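Opinion | Home & Habits
Print this page | E-mail this to a friend

In Praise of the Kitchen Drawer Nobody Will Clean Out

By Koen Dekker

My mother kept a drawer to the left of the stove, and I believe most of what I know about being a grown person came out of it. There were rubber bands in there, and birthday candles with the ends already black, and a key that fit a suitcase we had given to my aunt before I was born. Every spring she pulled the whole thing out, set it on the kitchen table, looked it over with her hands on her hips, and put it back. I used to think this was a failure of nerve. I'm older now, and I have come around to her side.

We are living through a great season of throwing out. My neighbors on Liew Street have been at it since January, and I wish them well, I really do -- it's a pleasure to walk by and see a garage you could park a car in. But I went to a talk on the subject at the Wastach library a while back, and the speaker, a cheerful woman with a very good scarf, told us she had gotten her household down to 610 objects, forks included. People clapped. I clapped too, because I was raised to, and then I drove home and stood in my own hallway feeling like a man who had been told his friends were too many.
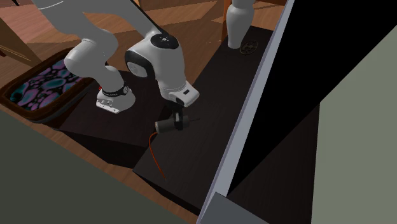
Small parts have a way of outlasting whatever they came out of.

What bothers me is the rule that a thing must earn its place by being used. I understand the rule. I followed it one summer and got rid of a jar of screws my father had saved from every appliance he ever took apart, and by October I needed one of those screws for the back door. That was an inconvenience and I got over it. What I didn't get over was missing the jar. He had sorted it badly, in an order that made sense only to him, and now and then I would tip it out looking for something and spend half an hour in his company.

I don't want to be sentimental past the point of good sense. My cousin out in Manance rented a storage unit for years, number 242, and paid more on it than the furniture inside was worth the day she bought it. When she finally rolled up the door she found she had forgotten nearly all of it. That isn't keeping. A thing you keep ought to be somewhere you will bump into it and say a word to it, even if the word is a rude one because you've hit your shin.
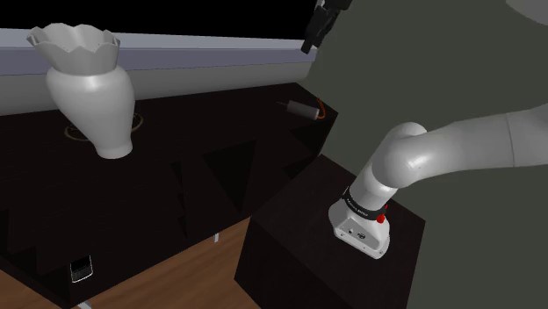 The Trouble With Asking for Joy

There is a popular notion that you should hold each item and wait for a happy feeling. I have tried it with a potato masher. I've tried it with my tax folder. Some of the objects that matter most to me bring up no happy feeling whatever. I have a chipped pitcher from a marriage that ended, and when I look at it I feel mostly foolish, and I would still run back into the house for it. It holds lemonade fine. It also holds eleven years, and I don't care to have those carried off to the curb in a box marked "free." 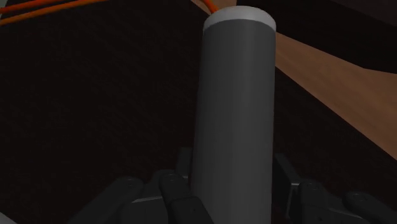 The young couple who bought the old Ferine place asked me over in the spring to see what they had done with it, and what they had done was take everything out. It was bright and calm and I could hear my own shoes. They were so proud, and so kind to me, and they gave me coffee in one of their 2 mugs. I noticed, though, that when the talk turned to her grandmother she got up and went to the bedroom, and came back with a cookie tin full of buttons. She'd held on to it. We had those buttons out on the floor until supper.

So keep the drawer, is all I'm saying. Clean the gutters, give away the coats that don't fit, let the garage be a garage. But leave one drawer alone, and once a year pull it out and set it on the table and have a good look. My mother's is in my kitchen now, to the left of the stove. I still haven't found out what half of it is for.

Recent in Home & Habits
A Kind Word for the Slow Cooker
Why I Still Write Down Phone Numbers
The Lost Art of Borrowing a Ladder
Letters: Readers on the Wastach Yard Sale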